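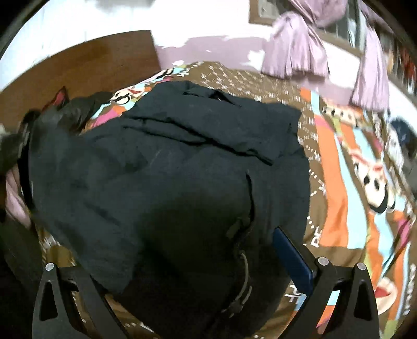
Every fall I tell myself I'll get the winter things out before we need them, and every fall I end up doing it in one go on a cold morning with coffee going cold on the windowsill. This page is my record of the big bedroom sort-out – what came out of the bags, what stayed, and what went on to somebody else. The bed is my sorting table, brown sheet with the cartoons and all, and the dark jacket in a heap on it was a good start to the pile (bunched-up sleeves of one thing always end up under another in my house, so I do the dark stuff first). I love that sheet, by the way. The big orange stripe makes me happy at seven in the morning!

Here are my notes, in the order I wrote them on the back of an envelope.

Jackets and coats. Undo everything, check the pockets, do everything up again. I found 2 bus tickets and a button I'd been hunting for since July. Drawcords get pulled even on both sides, and any toggle that slides by itself gets a knot behind it. If a jacket is dark, take it over to the window before you decide it's clean – navy hides an awful lot under a ceiling light.

Padded things. My friend Boglárka Lengyel swears by storing them on hangers, and she has the closet for it. I don't, so mine get folded loosely in thirds with the collar on top and go in last, with nothing heavy over them. They puff back up after a night on the chair.

Bags and straps. I used to stuff these in any old corner and then spend ages untangling them. Now the straps get tucked inside and the small bags go into the bigger ones. Much better.

Pink and other pale things. Separate pile, always, ever since the Great Gray Sock Incident. They get their own Akora box, the shallow one that slides under the bed.

The give-away pile. I was stricter this time! Gizella Sárközi took two sweaters and a scarf for her niece, and the rest went into a sack by the front door, where I walked past it for a week before it finally left the house.

I gave myself 30 minutes for the whole job and took most of the morning, with a long break to try on a hat. Next up is the hall closet, and the boots – wish me luck with the boots.

Contact | © Prelby Home Notes | Back to top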